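4. Opening the sign-up for a parish supper

Before you start, the supper must already be in the Pikance calendar (see section 3). Only a person with the role "Host" can open the sign-up.

1. Choose Events, then the name of your supper.
2. In the field Places, enter the number of seats. For the hall in Zoltville this is 115.
3. Set the closing day. We recommend 3 days before the supper.
4. Press Open. The guests receive the invitation by e-mail.

Note: Families should make one sign-up together. Children are counted as full places, also the small ones.
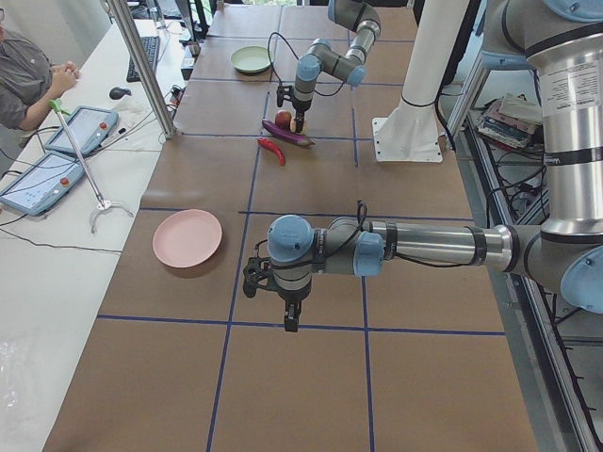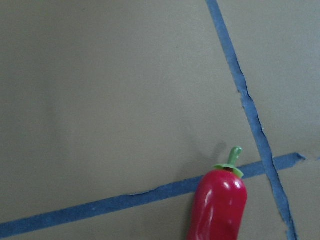
Fig. 6 and 7: Blue tape lines and a red pepper

5. To print the guest list, choose Lists, then Door. The list is sorted by last name.
6. If a guest wants to cancel, open the name and press Release. The place goes to the next person on the waiting list.

Caution: Do not press Delete event to close the sign-up. All names will be lost and they cannot be brought back. Use Close.

For questions about roles, please write to Kerstin Stüber in the parish office.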